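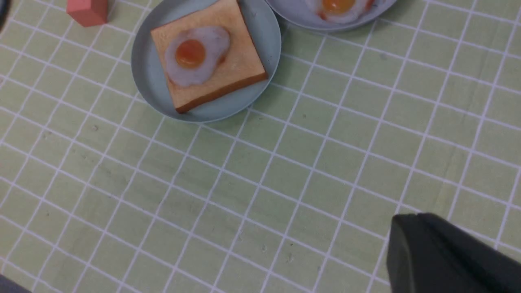
Leto Historical Cookery Society
Minutes of the general meeting held 12th October

Present: Jeanine De Haan (chair), Cor Verschueren, Zoila Alvarado, Njål Rustad (minutes)
Apologies: Jasper Cuypers

1. Minutes of the previous meeting
The minutes of the September meeting were accepted with one correction: under item 4, "verjuice" should read "vinegar". Moved Verschueren, seconded Alvarado.

2. Pottage working paper
Ms Alvarado tabled the second draft of her paper on thickened pottages. Members discussed whether breadcrumbs and ground almonds should be treated as interchangeable in the test recipes. Mr Verschueren held that the almond versions belong to fast-day cooking and should be set apart, with a note on colour and flavour. The chair asked that each recipe carry its source and the translator's name. The draft is to be recirculated with these changes.
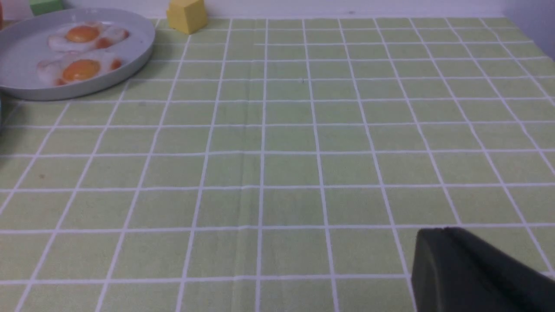

Mr Rustad observed that two of the recipes call for grains of paradise, and that the paper should state plainly where a substitute has been used. Agreed.

3. Autumn feast
The Piria Hall has been booked for 18 guests. The quotation of $1,750 from Fidetti Catering covers hire of ovens, trestles and serving ware, but does not include cleaning. It was resolved to accept the quotation, subject to written confirmation of the cancellation terms. Carried, Mr Verschueren abstaining.

The menu remains as circulated, except that the eel pie is withdrawn. Mr Cuypers had advised by letter that he is unable to obtain eel at a reasonable price – a pie of freshwater fish will be served in its place.

4. Library
The Society's copy of the Lý translation has been returned with a damaged spine. Ms De Haan will obtain a price for rebinding. Loans of that volume are suspended in the meantime.

5. Other business
Ms Alvarado asked that members label ingredients left in the shared cupboard. Noted.

The meeting closed at 9.05 pm.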